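Weekend golf writer wanted (part-time, work from anywhere)

Hi! I run Dumthorpe, a golf newsletter I write from the back bedroom, and I need help.
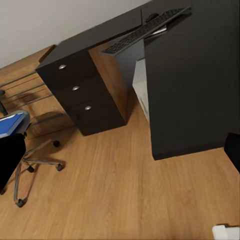 We just passed 2,829 subscribers and I can't keep up with the women's game, the amateur events and my own Monday-to-Friday job all at once. So I'm looking for somebody who watches way too much golf and likes typing while they do it.

You'd write 2 pieces a week: a preview before the first round and a wrap-up once the trophy's been handed over. Keep them short – 558 words is my longest ever and I got complaints. You don't need a journalism degree or a low handicap (mine is 20, and it isn't getting better). You do need to know what strokes gained means and be able to explain it to my readers without putting them to sleep.

Pay is per piece, sent at the end of each month. I'll tell you the rate in my first reply so you're not left guessing.

To apply, send me a sample preview of any tournament you like, old or new, plus a line or two on the best round you ever saw in person. Applications close 31/05/2020. Please paste everything into the email – I don't open attachments!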